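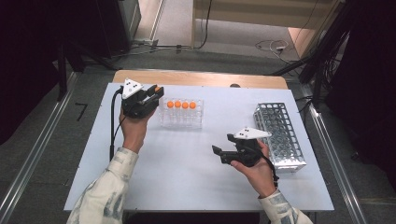 Four orange balls in the top row of the clear rack. The wire rack is empty.

The Transfer

Procedure 463 covered the movement of spherical items between racks. It ran to five pages, and Marlene Andrade had been given it on her first morning at Clerier, together with a locker key and a form for her bank details.

The scope was stated in the opening paragraph. Items were to be moved from a source rack to a receiving rack, one at a time, without contact between items in transit. The board was to be level. The source rack stood at the back of the board and the receiving rack lay to the right, at whatever angle the operator found comfortable. The procedure did not say what the items were for.

She read it twice at the long table in Room 31 and signed the last page. The signature above hers was W. Vieira. His was the only other name on the sheet.

Clerier occupied the upper floor of a former seed merchant's in Prasthorpe. It tested racks. Manufacturers sent in racks for tubes, vials, bottles and, now and then, eggs, and Clerier reported on whether a thing put into a rack stayed where it had been put. The main customer was a laboratory supplier named Guerra, which ordered wire racks in large quantities and rejected a good share of them. A rack came in with a card tied to it. It left with a second card tied over the first.

Orange balls were used because they showed up well against the board, which was a pale blue, close to white. Tubes had been used in earlier years. Tubes stood in a hole and told the tester very little. A ball sat on the rim of the hole and rocked if the rim was uneven, and the length of the rocking could be timed.

Wellington Vieira trained her. He had the desk by the window and a cardigan on the back of the chair, and he spoke in the order in which things were to be done.

"Board," he said. "Level. Clear rack. Wire rack. Balls. Then you stop."

"Stop for how long?"

"Until they've settled."

The procedure gave fifteen seconds. Vieira waited longer. She timed him on the third run by the wall clock, without mentioning it, and the wait came to just under a minute. He stood with his hands at his sides, looking at the top row of the clear rack. Then he picked up the first ball and set it into the wire rack, and the run began.

She asked at lunch whether the fifteen seconds was out of date.

"It's correct," he said. "They settle in four or five."

He ate a pear, cutting it into slices over the sink. The window behind him looked across to the Dernness road and the backs of some houses. The subject was not taken up again.

The work was not difficult. A ball was lifted straight up until it was clear of the rim, carried level, and lowered. The error most often made by new operators was to release early, so that the ball dropped the last small distance and struck the wire. This gave a false rock. The procedure called it a drop entry and required the run to be repeated. Marlene recorded a large number of drop entries in her first week and very few in her second. By the end of January she could complete a full run with none, and Vieira countersigned her training record and went back to the reports.

He was slow with the reports. Each Guerra rack had a page, and each page had a box at the foot marked Remarks, which the other testers had always left blank. The old files were in the corridor cabinet and she had looked. Vieira filled the box every time. The remarks were short and had no bearing on the result.

Rack passes. Light from the left until noon.

Rack fails at row two, third opening. Rain on the skylight, ball one slow to settle.

Rack passes. M.A. operating. Quiet hands.

She found the last of these while looking for something else. She put the page back in its sleeve and the sleeve back in the drawer.

In February the clear rack developed a crack. It was a fine one, low down at a corner, and it did not affect the top row. Procedure 463 was firm on the matter: a source rack with visible damage was to be withdrawn. Marlene filled in the withdrawal slip and took it to the window desk for the second signature.

Vieira read the slip. He held the rack up and turned it so that the lower rows showed through the side.

"It's only the foot," he said.

"It says visible."

"Yes." He put the rack down. "I wrote that line."

She waited. He took the cap off his pen, and then told her, in the voice he used for instructions, that the rack had been the first piece of equipment in the building. It had come from the bench of the person who started the firm with him. The two of them had done the early runs together, one at the rack and one at the clock, and the other person had always called the start. She had not liked to call it too soon. She said a ball could look still and be turning, and that there was no harm in giving it a while.

"How long did she give it?" Marlene asked.

"Most of a minute."

He signed the slip. The procedure did not specify what was to be done with a withdrawn rack beyond the word withdrawn, and he carried it to the shelf above the coats and left it there, with the cracked corner to the wall.

The replacement arrived from stock the following morning. It was the same pattern, clear, with the same round holes, and somewhat stiffer in the walls. Marlene leveled the board and put the new rack at the back. She laid a wire rack to the right of it, on the diagonal, with its card tucked under. She placed the orange balls side by side in the top row, starting from the left, and wiped her hands.

Vieira had his back to her and was writing.

She had set the clock to the required interval. It reached fifteen seconds and gave its click, and by any reading of the text she was free to begin. The balls were still. The wire rack had picked up a line of light from the window. Across the room the pen had stopped.

She let the clock run on. At thirty-one seconds a truck went by on the Dernness road, and she watched the row for movement and saw none. At forty she noticed that she had been holding her breath, and let it go. Shortly before the minute Vieira turned the page and started writing again, and she lifted the first ball straight up until it was clear of the rim.

The rack passed. She completed the sheet in the usual order: supplier, pattern, operator, number of drop entries, result. The box at the foot was blank, and she looked at it for a time. Then she wrote in it, and initialed what she had written, and put the page in the tray for his signature.

It came back before lunch. He had corrected one figure in the supplier code and had made no other mark. He had also left half a pear beside the tray, on a folded paper towel, already sliced.

The amendment to Procedure 463 was issued in the spring. It altered the settling interval from fifteen seconds to "fifteen seconds or longer, at the discretion of the operator," and it moved the line about visible damage from page four to page two. Both names were on it. Guerra queried the first change, as it would affect turnaround, and Marlene answered the query by letter. She stated that the effect on turnaround was small and that the effect on results had not been measured.

Guerra did not write again. The next crate held wire racks of the narrow pattern, wrapped singly in newspaper, and she began unpacking them onto the long table while Vieira cut the string off the cards.

Related stories
The Seed Merchant's Stairs
A Tolerance for Eggs
Letters to the Calibration Office
Night Shift at Prasthorpe Weighbridge
What the Level Said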